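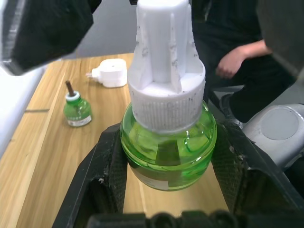
A green bottle with a white cap assembly in the gripper, with a smaller mosquito-repellent refill and its plug-in heater on the table.

Gorazd Tomić keeps the equipment budget for the robotics group at Ikora, and he would like more people to ask him what things cost before they ask what arm he would buy.

"The arm is the line everyone has an opinion on," he said. "Then you look at the sheet a year later and the arm is the one number that didn't move."

Ikora's bench work is small-object handling: picking things up, placing them, passing them from one gripper to another. The objects are household goods, the kind with round sides, caps and labels. Tomić has been buying for this sort of work since 2019, first at Stulthorpe and then at Ikora, where he also writes the yearly plan.

His first rule is to list the objects before asking for a single quote. Reach, payload and finger opening all come out of that list, he said, and so does the number of arms.

"People send a supplier a paragraph about their goals. Send the supplier a list of what you want to pick up, with widths and weights. Honkanen asked us for that on the first call and I thought they were being difficult. It saved us from buying the wrong fingers."

Fingers and pads come up often when he talks. He budgets them as consumables, on the same page as cable ties and cleaning cloths, and orders them in April with the rest of the small parts. For the current plan he put in for 30 sets of pads. The request was cut once and then restored.

"Finance saw a rubber part and asked why we needed so many. I said, do you ask why the printer needs toner? Pads get scuffed. Edges get knocked. If you wait until somebody complains, you lose the two or three weeks it takes to get new ones."

The bigger decision was whether to plan for one arm per table or two. A second arm doubles more than the purchase price. There is another controller, another set of cables and another wrist camera, and the mounting has to be stiff enough for both. Tomić priced it both ways and took the two versions to the same meeting.
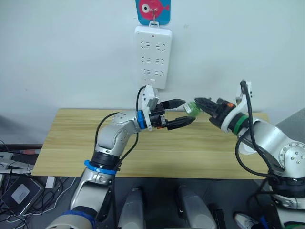
"With one arm you can do a lot, and I would tell most groups to start there," he said. "But we wanted handovers, one gripper giving a part to the other over the table. You can't do half of that. So the question for the meeting was whether handovers were in the plan or out. Once they said in, the second arm was already decided."

He is less happy with how he handled power and cabling the first time. The quote from Bastent covered arms, grippers and controllers. It left out outlets, longer leads and anything to hold the leads up, and he did not notice until the delivery date was set.

"I had zero in that line. Zero! You need somewhere to plug everything in, you need slack so the wrist can turn, and you need that slack to stay out of the way. Now I walk the room with a tape measure before I sign. I write down where every plug goes."

Tables got the opposite treatment. An early draft of the plan had metal workbenches in it, and he took them out. Wooden tabletops do the job for light objects, he said, and the money went into spare grippers.

On spares he is firm. One complete gripper stays on the shelf for each model in use, paid for in the same order as the arms. Asking for it later means a new approval, and a new approval at Ikora takes 6 weeks.

He also budgets for people's time. Setting up a station, calibrating it and getting two operators comfortable with it took 99 hours at the last install, and he charged all of it to the project.

"If you hide the hours, the next person thinks it takes an afternoon," he said. "Then they promise something to their boss based on that."

Asked about leasing, Tomić said he had looked at it for the second pair of arms and decided against it – the terms limited what could be bolted to the wrist, and his group changes its brackets often. He would consider it for a short project with fixed tooling.

The next plan is already open on his computer. It has a line for outlets and a line for cable supports, and the arm model is still blank. He is waiting on the object list from the bench team.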